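Levelling a Living Room Floor Before Laying Click Boards
Workshop notes, Flistdale Home Repair Pages
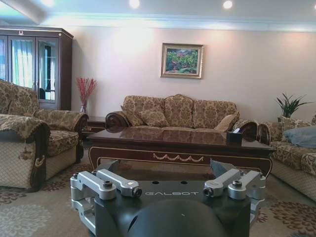 Click boards tolerate very little unevenness in the surface beneath them. Most manufacturers allow a deviation of 3 mm over a two-metre straightedge, and the joints begin to flex and creak once that is exceeded. The method below is for a concrete or screed subfloor in a ground-floor living room. Timber subfloors need a different approach and are covered on a separate page.

What you need

Two-metre straightedge
Feeler gauges or a stack of coins of known thickness
Wax crayon
Cold chisel, club hammer and scraper
Vacuum cleaner with a fine dust filter
Primer suited to the subfloor
Self-levelling compound
Mixing bucket (at least 25 litres) and a drill with a paddle
Smoothing trowel and spiked roller
Foam edge strip

Checking the floor

Lift the old covering and remove all gripper rods, staples and underlay. If the old adhesive is black and the house is of an age where bitumen or asbestos products were used, stop and have a sample tested before scraping anything.

Check for damp next. A hygrometer box sealed to the slab and left for three days gives a usable reading. Above 75 per cent relative humidity, do not proceed without a damp-proof membrane. A surface moisture meter is useful for finding the worst area but does not replace the box test.

Lay the straightedge on the floor beside the longest wall and slide it across the room in steps of half a metre. Repeat at right angles. Wherever light shows beneath the edge, measure the gap and write the figure on the slab in crayon. Draw a line round each hollow. Ring high spots in a second colour.

Working out quantities

Compound is sold by weight, and coverage is given as kilograms per square metre per millimetre of depth. Ziviton Base 40, used for the room in these notes, needs 1.7 kg. Multiply the floor area by the mean depth and then by that figure.

The room measured 22.15 square metres. At a mean depth of 4 mm the calculation gives 150.6 kg, which is seven bags of 25 kg with a part bag left over. Round up to the next full bag. Running out in the middle of a pour leaves a ridge that has to be ground off the following day.

Preparation

1. Knock down the high spots. A cold chisel will deal with small nibs and trowel marks. Larger humps need a diamond cup grinder with extraction.

2. Fill cracks wider than 2 mm with repair mortar. Cracks that move, or where one side stands higher than the other, should be looked at by a surveyor.

3. Vacuum twice, the second time at right angles to the first. Do not wash the floor.

4. Fix foam strip round the perimeter, including the hearth and any pipes. Press the foot of the strip tight to the slab, or compound will run behind it.

5. Fit a timber batten across each doorway, bedded on sealant, to stop the compound flowing into the hall.

6. Apply primer. On dense power-floated concrete, use it neat. On porous screed, dilute the first coat one part primer to three parts water and follow with a neat coat when the first is dry to the touch. Tudonell acrylic primer goes from white to clear as it dries.

Mixing and pouring

Turn off underfloor heating 48 hours beforehand. The room should be between 10 and 25 degrees, with windows shut to prevent draughts.

Put the measured water in the bucket first, then add the powder with the paddle running. Mix for two minutes at low speed, leave for one minute, and mix again for thirty seconds. Extra water weakens the surface and causes dusting.

Start at the wall furthest from the door. Pour in ribbons, pull the material out with the trowel, and pass the spiked roller through it within ten minutes. Each new batch must meet the last while both are still fluid, so a second person on the bucket is strongly advised in any room above twelve square metres.

Drying

Light foot traffic is possible after four hours. Allow 24 hours for each 3 mm of depth before laying boards, and longer in cold weather. Recheck with the straightedge. Small ridges at batch joins come off with a rubbing brick.

Turn the heating back on after seven days and raise it by no more than 5 degrees a day.

Trim the foam strip level with the finished surface only after the boards are down.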